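Reference > Markets > Technical Analysis > Chart Patterns > Sevden band

By Anneli Juntunen, March

The Sevden band is a trend-following indicator used in the technical analysis of stocks and commodity futures. It consists of a moving average of closing prices with a line drawn above and another below, the distance between them set by the average of recent daily ranges. A close outside the lines is read as the start of a move. A close back inside them is read as the end of one, or as a pause, depending on who is holding the stock.

The indicator takes its name from the Sevden Letter, a subscription newsletter for private traders in which it first appeared. The newsletter described the band as a discovery. Readers who already owned a book on channel breakouts described it in other terms, and several of them wrote in.

Calculation

The standard form uses a simple moving average of 20 closing prices. The range component is the average true range over the same period, and the upper and lower lines are placed at one and a half times that figure from the average. Traders of slower instruments, such as grain futures, often lengthen the average to 30 days. Traders who have recently lost money often shorten it to 5.

Exponential averages are sometimes used in place of simple ones. The lines then turn sooner, the signals come earlier, and more of them are wrong. Opinion is divided on whether this amounts to an improvement.

Signals

A long signal is given when the price closes above the upper line after at least five sessions inside the band. A short signal is the mirror image. The waiting requirement, known as the quiet rule, was added in the newsletter's second year, when it became clear that without it the indicator recommended buying and selling the same shares up to four times in a week. Brokers are said to have preferred the original version.

Exits are less settled. The newsletter advised closing a position when the price touched the moving average. Later writers favor a trailing stop, and a minority hold until the opposite signal appears, a practice that produces the largest gains in the literature and also the largest silences.

Testing

The best-known study of the band is the Hurora test, named for the software package on which it was run. It examined 773 signals in mid-sized industrial shares and reported a modest profit before commissions. The commissions were dealt with in a footnote. When the footnote was worked into the main table by a later reader, the profit became a modest loss, and the newsletter responded that the study had been intended to illustrate the method and should not be traded on.

A further objection concerned the choice of shares. The Hurora list contained only companies still listed at the end of the test, so that any firm which had gone bankrupt on the way was excused from the results. Supporters of the band have replied that a sensible trader would not have bought those firms. How the sensible trader would have known is not covered.

Variants

The Goretti variant replaces the closing price with the midpoint of each day's range. It is smoother and gives fewer signals, and it is popular among people who have other things to do.

The frozen band, a second variant, fixes the width of the lines on the day a trade is opened and leaves it there until the trade is closed.
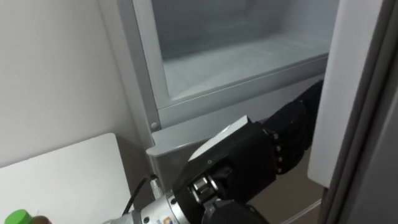

Its advocates argue that a band which widens during a sell-off keeps moving the exit away from the trader at the moment the exit is wanted. Critics point out that a fixed width becomes meaningless if the position is held for long, and that most of the published trades in its favor were short ones. Both sides use the same chart of the same copper contract to make their case.

A weekly version, calculated on Saturday from the previous five sessions, circulated among subscribers but was never formally adopted.

Reception

The band is included in several charting programs, usually far down the menu. Academic interest has been slight. Among practitioners it is generally regarded as one of many ways of drawing lines around a moving average, with no strong evidence for or against it beyond the general evidence against drawing lines. The Sevden Letter continued to recommend it until the newsletter ceased publication, two issues after a long signal on its own publisher's stock.

See also: average true range; channel breakout; survivorship bias; trailing stop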